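Notes from the Mending Table

Our third season of the clothing swap wrapped up in July, and I still have lint in my coat pockets to show for it. For those of you who are new to the newsletter, the swap started when Lucinda Crenshaw cleaned out her late aunt's closets and couldn't bear to drop it all in a bin. She asked if she could borrow our meeting room for an afternoon, and well, the afternoon got away from us.

This time 553 pieces came through the door, and all but 17 went home with somebody new. The leftovers were mostly single gloves and one very large bathrobe, which Arlo Tran has promised to turn into dish towels (we'll see, Arlo!).
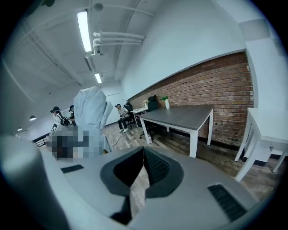
What pleased me most was how many people stayed on to learn a little mending. Ludmila Paulík brought her button tins and sat by the window until well past closing, showing anyone who asked how to sew a button with a proper shank, so the cloth doesn't pucker when you do it up. I had been doing it wrong for forty years - my mother too, I suspect. Hazel Pettigrew took the darning side and went through three balls of gray wool before lunch.
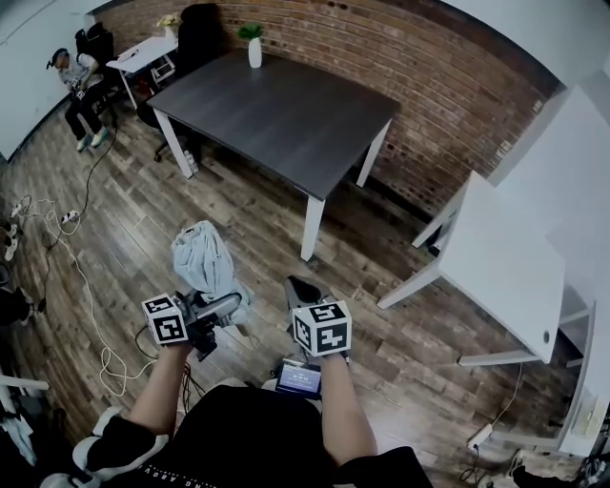

A few of you have asked about washing secondhand linen shirts, so I'll pass along what Hazel told me. Cool water, a mild soap, and don't wring them. Roll the shirt in a dry towel, press down, then hang it up while it's still damp and smooth the collar with your hands. She hardly ever takes out her iron.

We'd love to run a mending evening every month through the winter, starting at 6:30 with tea and whatever cake turns up. Leilani Rosenthal is keeping the sign-up sheet at the Prarkolcombe front desk, and she would also be glad of any spare thread you have at home, especially navy and brown, and a good pair of pinking shears if you can part with one.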